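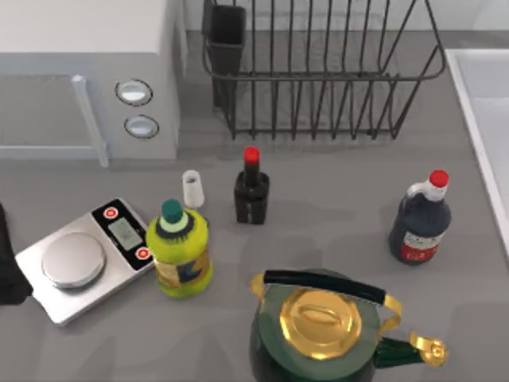 Counter layout in the simulator, with the scale, kettle and bottles set out.

Posted in June by the Castdale bench blog author
Print this post | E-mail this post

I have been comparing two gripper models in simulation before spending money on either. One is the Jamance, with long square fingers. The other is the Allatik, which is shorter and has padded tips. Both ran on the same Sibiya controller, 200 tries each.

The Jamance finished 157 of its tries. Most of the misses came on the kettle handle, where the fingers closed too early. I dropped the closing speed by 20 percent and that helped a little.

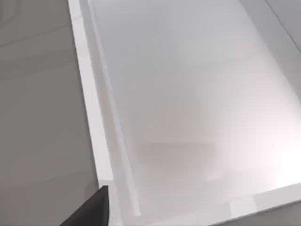
Edges are a separate problem. A flat fingertip wants to slide along a rim, and the controller reads that as contact and stops. I raised the force threshold and got fewer false stops. The Allatik numbers are still running and I will post them when they finish. After that I want to redo the wrist camera settings, which I left at default for all of this.

Contact | Copyright Castdale | Back to top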